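Clekach Ice Hockey Club – autumn progress report to the Zeser Fund

Changing room and junior hockey grant, to the end of September
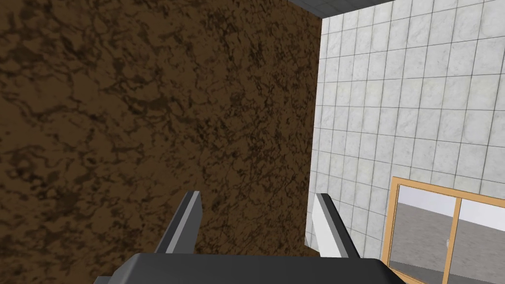 Marbled brown surface beside square white wall tiles (computer render).

We are so pleased to be writing with mostly good news this time. The junior section began its season with three teams, one more than last year, and the under-12s won their opening match at Nollar in front of a very noisy crowd of parents (the away end ran out of tea before the second period!).

Your money has paid for eight sets of goalkeeper's pads and the early ice time, which starts at 6.30 in the morning and is better attended than any of us dared hope. We have also spent £300 on skate sharpening, a little over what we had planned – the old machine gave up in September and we had to send everything out to Fonseca.

The changing rooms are going more slowly. Our building dates from 1890 and the drains seem to be just as old, so the plumber wants another look before we agree a price. We would like to carry the unspent part of the grant into the spring, if you are happy with that, and will send the new quote as soon as we have it.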